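Écart entre simulation et bras réel pour la saisie d'objets dans un bac d'évier
Rubrique : Robotique et automatisation, projets d'atelier

Nives Lombardi
Membre de l'atelier partagé Durnenier

Madame, Monsieur,

Dans le cadre d'un projet conduit à l'atelier partagé Durnenier, nous construisons un bras à 4 axes destiné à retirer des objets d'un évier de cuisine. La commande est mise au point en simulation, puis transférée sur le bras, dont le contrôleur est une carte Prisora. La tâche retenue consiste à saisir une aubergine posée dans le bac et à la déposer hors de celui-ci.

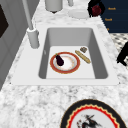

Sur 40 essais simulés, la saisie aboutit 21 fois. Les échecs se concentrent sur deux situations : la pince touche le rebord de l'évier pendant la descente, ou elle se referme sur le bord de l'assiette au lieu du légume. Sur le bras réel, la première situation devient nettement plus fréquente. Les paramètres de frottement sont restés à leurs valeurs par défaut.

Je souhaiterais savoir s'il convient de corriger d'abord le modèle de contact ou la trajectoire d'approche. Je précise que le journal du contrôleur signale l'erreur 1729 lors de certains contacts avec le rebord.

Avec mes remerciements anticipés.

Rokeya Pathirana
Contributrice, rubrique Commande et trajectoires

Madame,

Il est recommandé de traiter la trajectoire en premier lieu. Une descente oblique au-dessus d'un bac profond laisse peu de marge, et tout décalage entre le repère simulé et celui du bras s'y traduit par un choc. Nous préconisons l'ordre suivant :

Définir un point de passage à la verticale de l'objet, au-dessus du niveau du plan de travail.
Imposer une descente strictement verticale à partir de ce point, à vitesse réduite.
Contrôler l'étalonnage du repère de base en pointant les quatre coins du rebord avec le bras réel.

La pince devrait en outre être orientée perpendiculairement au grand axe de l'aubergine, l'ouverture se trouvant ainsi alignée sur sa plus petite largeur. Le pain, de forme également allongée, relève de la même règle. S'agissant de l'assiette, il y a lieu de relever légèrement la hauteur de fermeture, de sorte que les doigts ne descendent pas jusqu'à son bord.

Le modèle de contact pourra être repris ensuite, en faisant varier le frottement d'un essai à l'autre. Quant au code d'erreur, seule la documentation de votre version du micrologiciel fait foi.

Pellari

Bonjour,
Même difficulté constatée sur un bras Bellini. Le remplacement des doigts rigides par des doigts souples a suffi dans notre cas. Je n'ai pas conservé les réglages.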